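Building notes: hallway walls, doors and plates, second floor
Trerneo Residents' Newsletter, 2020-08-07

The hallway work on the second floor of the Vanhove wing has moved on to walls and trim. These notes cover wall cleaning, marks and small holes, glazed doors, cover plates and touch-up paint. They apply to the inside hallways of all 38 units. The common stairwell is on a separate contract and is not dealt with in this issue.

Walls

The hallway walls are off-white, and the present coat is a low-sheen acrylic. It can be wiped, but it will burnish if it is rubbed hard, and a burnished patch shows as a shiny spot whenever daylight comes in from the side. Use a soft cloth and lukewarm water with a small amount of dish soap. Start at the baseboard and work up, so that dirty water does not run down over dry paint and leave streaks. Rinse with a second cloth. Leave the wall for an hour before judging the colour.

Melamine sponges take off scuffs but also take off sheen. Keep them for the black baseboard, where the loss is less noticeable. Unplug anything at the low outlet before washing near it, and keep the cloth wrung out when working along the plate.

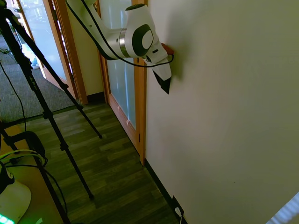
A resident in the Orka block writes that sugar soap worked better than dish soap on the wall beside her front door, where coats and bags rub, and asks whether it is safe on this paint. It is, at half the strength printed on the package. At full strength it softened a test patch in our storage room. Rinse twice.

Marks and small holes

Pinholes and hook holes up to 4 mm can be filled by the resident. Push any raised paint back into the hole with the handle of a screwdriver, fill with lightweight spackle, let it dry, and fill again if it has sunk. Sand with fine paper on a block. A finger wrapped in sandpaper leaves a dish in the filler that will show after painting.

Adhesive hooks and strips should be pulled straight down along the wall, slowly. Pulling outward lifts the paint, and in two units it has lifted the paper face of the board as well. Where the paper has torn, do not spackle over it. Trim the loose edge with a knife, seal with a solvent primer and then skim. Wet filler on bare paper will bubble.

Glazed doors and frames

The glazed doors have frosted panels in honey-coloured wooden frames. Clean the glass with water and a drop of vinegar, applied to the cloth. Spray runs down to the bottom edge of the panel and sits against the wood. If your panel has its frosting on one face only, that face will hold finger grease more than the smooth one and may need a second pass with a clean part of the cloth. Do not use a scraper on it.

The wood has a light gloss and needs only a dry or barely damp cloth. Small nicks on the jamb are normal wear and will not be charged at move-out. Wax filler sticks are kept at the office in two shades. The lighter one suits the outer face of most frames; the darker one is better beside the glass. Warm the stick in the hand, press it in across the grain and wipe off the excess along the grain.

Hinges should be dusted and given one drop of light oil a year, at the top of the knuckle. Put a rag beneath. Check the screws at the same time, by hand, with a driver that fits. If a screw turns without tightening, report it.

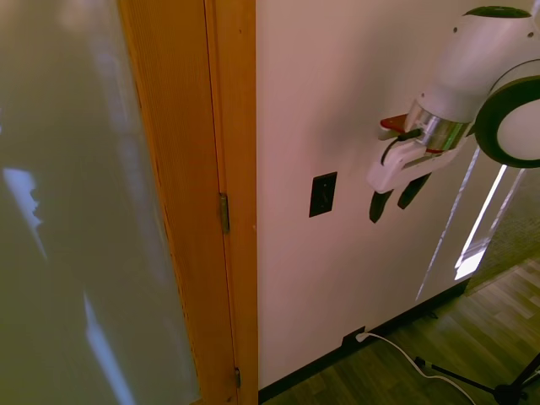
Frosted panel, hinged frame and black wall plate, second floor.

Cover plates

Black plates show soap film and fine scratches. Wipe with a dry microfibre cloth only. When painting, take the plate off with the breaker off, and paint up to the box. Cutting in around a mounted plate leaves a ridge that chips the next time the plate is removed. Replacement plates are $2 each at the office.

Touch-up paint

The wall colour is Brinitz 523, low sheen. A cup of it can be collected from the office in a lidded container. Stir it for a full minute, since the flattening agent settles and the unstirred top layer dries glossier than the wall. Apply with a small foam roller, never a brush, and feather the edge outward with the roller almost dry.

Touch-ups larger than a hand tend to flash in raking light. Past that size, repaint from corner to corner. A typical hallway wall takes roughly a litre for one coat.

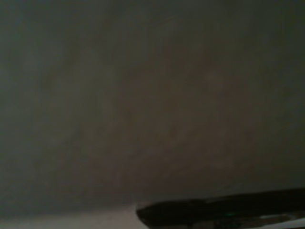
Several of us on the upper floor would prefer the office to do the touch-ups, one reader replies, as three people with three rollers will leave three different finishes. The point is fair. Residents who would sooner not paint can put their unit on the list at the office, and the walls will be done together in September, after the baseboards.

Please have hooks, frames and coat racks off the wall before the painter's visit. Holes left unfilled will be filled at that time.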